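Does a former councillor's consulting firm have to go on the lobbyist register?

Ermira Stoyanova
24/09/2021
A councillor in Drestton stepped down in May and now works for Siller, a planning consultancy. He has met council staff twice over the Bresitz Road rezoning. I can't find him or the firm on the state register. Should they be there?

Krum Vidmar
Depends who he's acting for. Most registers cover third-party lobbyists, so a firm paid to speak for a client is caught, but an employee speaking for his own company usually isn't. Check whether your state's act covers local government at all – some only deal with ministers and their staff.

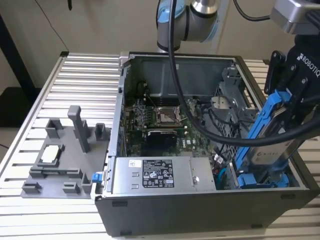

If it does, look at the cooling-off period next. Ask the council's governance officer for the meeting records in writing and quote file 429 if that's the rezoning number on the agenda.

Senad Stojanović
They're all at it. Write to your local member.

Valbona Trajkovski
Planners and lawyers often get an exemption for technical work. We had the same argument in Leka and the firm didn't have to register.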